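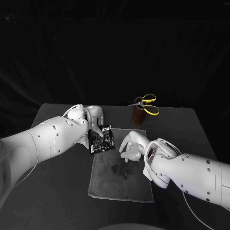 Bimanual cell: left hand on a foil packet over the towel, right hand free.

Software notes: Troltgate 25 Mar 2023

Most of the work since the last issue went into Troltgate, the planner that schedules contacts for two-handed tasks. The test task is packet handling on a towel, with scissors and a cup at the back of the table. It puts a reflective object, a soft object and a small tool in the same workspace, and each one breaks a different part of the stack.

Perception first. Skeso, the segmentation service, used to return one mask per connected region of similar depth. Foil defeats that. Highlights drop out of the depth image, and a single packet comes back as three or four fragments. The new build merges fragments by outline before depth is consulted. On the regression set of 1,559 labeled images, 1,477 now produce a single mask per packet. Most of the failures left have a finger lying across the long axis of the packet.

The second change concerns tools. Once a hand closes on a handle, the tool tip becomes the controlled point, and the old code kept planning for the fingertips until the next full replan. Troltgate now swaps the control frame as soon as grasp state changes. The offset is estimated from the visible part of the shaft and refined for the first 400 milliseconds of motion.
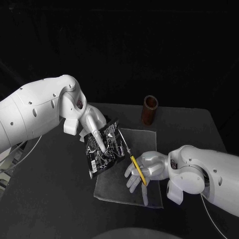 Screwdriver in the right hand, shaft directed at a corner of the pouch.

Tip error is still larger than we want when the handle sits deep in the palm. A limit on wrist speed is in place until that is fixed. It can be changed in the tool profile under tip_guard.

Collision checking between the two hands was also rewritten. The earlier version inflated both hands by a fixed margin, and no valid plan existed once they came close together. The margin is now per link: small at the fingertips, full size from the wrist back. Cables are modeled as a keep-out tube attached to each forearm. The tube is crude, and it costs some reach on the inboard side.
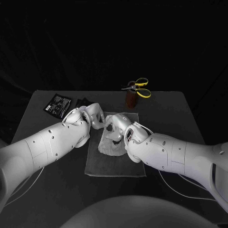 Does the planner need a mesh of the soft object before it can start?
It works from an outline and a height estimate. Skeso updates both at each planning step, and no mesh is built at any stage.

Jidar, the logging tool, has a new replay mode. It loads a recorded run, steps the planner against the stored masks and prints the first step at which the new plan differs from the old one. Replaying the 49 reference runs takes about the length of a lunch break on one workstation. Please run it before submitting changes to the contact scheduler. Two regressions in grasp ordering came in last September because only the unit tests had been run.

Holes and gaps in soft material now have their own label. They were being filled in during mask cleanup, which put contact points over empty space.

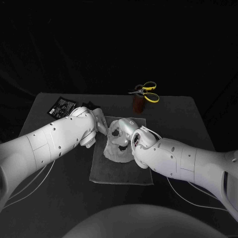

What happens if the two hands disagree about where the material is?
Both arms read from one shared state, so the disagreement is between predicted and measured contact. When the difference passes the threshold, both arms hold position and Troltgate replans from the current masks.

Configuration files from the previous release still load, with a warning for the old margin key. The converter is in the Zacharias repository under tools. Open items for the next release are the palm grasp offset, the cable tube and a slow memory leak in the Jidar viewer.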